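4. The bed that isn't only for sleeping

4.1 Where the clothes go

I came into this study wanting to write about wardrobes. I had a whole chapter planned on them (hinges, rails, the lot), and then I started spending time in people's bedrooms and the wardrobes kept losing my attention to the beds. In the first flat I visited for the Kanda study there was a perfectly good wardrobe with space in it, and the clothes were on the bed. Same in the second flat. By the time I got to the third I'd stopped asking about rails and started asking about pillows.

So this section is about what I've been calling the head-end heap, meaning the pile of clothes and bedding that lives at the top of a bed during the day. Drallik's earlier housing survey had a category for clothes "in storage" and another for clothes "in the wash", and I used both for a while until I realised that most of what I was looking at belonged in neither. A jumper that's been worn once and will be worn again tomorrow isn't dirty. It doesn't feel right to put it back with the clean things either! The people I talked to were very clear about this, much clearer than I was, and several of them had a word for such clothes that they'd plainly been using at home for years.

What interested me most was how often the heap mixes things. You get knitwear in with thin tops, and then a blanket underneath or half on top of it all, sliding down over the sheet. Figure 3 is a good case, with the bright green ribbed jumper sitting in the middle and the yellow-and-white striped blanket spreading out below. Some of it is folded and some of it is crumpled, and I'd ask readers to hold on to that, as I come back to it in 4.2. 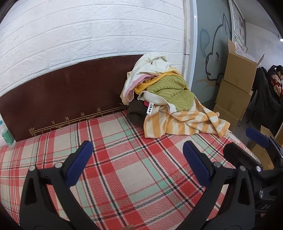 Figure 3. Clothes and a striped blanket piled at the head of a narrow bed with a plaid sheet. Kanda study.

The other thing I kept noticing was the wall. Heaps like company, if I can put it that way. A pile in the middle of a mattress gets knocked about and spreads, but push it up against something and it'll stand there all day. With a narrow bed you've really only got the one good place for it, up by the headboard, and that leaves a stretch of sheet free for sitting on, or for laying things out when you do finally get round to folding. One woman told me she thought of the bottom half of her bed as a table. I wrote that down and underlined it, and I've thought of my own bed the same way ever since.

4.2 Folded, half-folded, dropped

My first plan was to sort heaps into tidy and untidy, which lasted 2 visits. Nearly every heap had both sorts in it, and the same person would fold one garment and drop the next on top without seeming to notice any change. When I asked, the answers were mostly to do with fabric. Knits got folded (they go out of shape, I was told, more than once and quite sternly). Thin cotton got dropped. Blankets were the odd ones out, as they were either folded into a proper square or just shoved up the bed with a forearm in the morning, and I never did find a household that sat between the two.

I also tried the hanging organiser from Detano in 7 of the homes, to see whether an easy alternative would shrink the heap. In March, when I went back, people said they liked it and had filled it with scarves and bags. The heaps were still there. Timmermans makes a similar point in the report on hallway coats: give people a new place and they'll find new things for it.

I'd be careful about pushing any of this too far. Bedrooms are private, and I suspect a few beds were cleared before I arrived, which would make my heaps smaller than the everyday ones. I've left those visits in all the same. The question of who does the clearing, and at what time of day, is taken up in section 5 along with the laundry diaries.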